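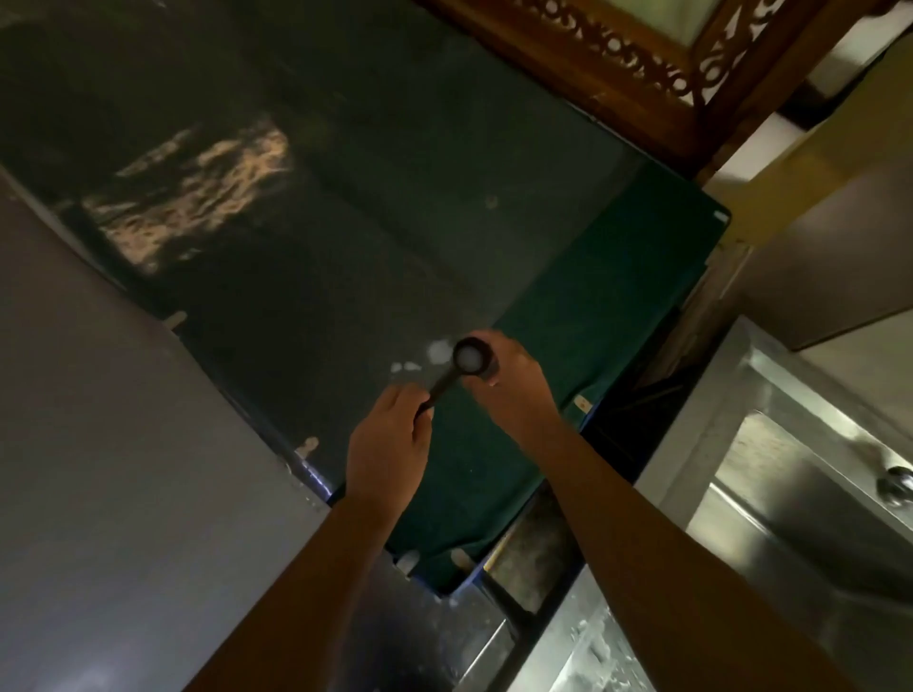
Unit 4: Comparing Grippers

Handout for the May session. Read before you come to the bench.

Vendors like to show a gripper lifting a cube. A cube tells you very little. Our reference task is a person holding a small dark scoop with something white and milky in the cup, one hand on the handle and the other around the cup itself. Look at the white spots on the dark surface next to it before you decide what counts as a spill.

Two points to argue over in class:

The grip on the handle and the grip on the cup are different grips. On the handle, the fingers wrap and the thumb sits on top. On the cup, they curl around a round wall. A two-finger parallel gripper can pinch either one, but a pinch on a narrow handle lets the scoop roll. Most data sheets give you closing force and leave out roll.

The cup is tilted. A controller that insists on a level cup is solving an easier problem than ours – ask for the tilt range.

The candidates

Tirik: two-finger, parallel. Cheap, and easy to mount. The brochure claims 2,000 cycles without adjustment but doesn't say with what load. I would not quote that number in a report.

Harms: three-finger, adaptive. Better on the cup, clumsy on the handle. Ours needed its pads replaced after 28 trials.

Plitix: soft fingers, air driven. Looks wonderful on video. Slow to let go, and the maker's log of 3,451 grasps counts a dropped object as a grasp if it was lifted first. Carola Böttcher found that in a footnote.

All three run from the Plandano controller at the same speed setting. Don't change it to flatter your favorite.

What to hand in

One page per gripper. Weigh the scoop before and after each carry and report the difference, including the bad runs. Almost 500 words is plenty. If you write "robust," say against what – I will cross it out otherwise.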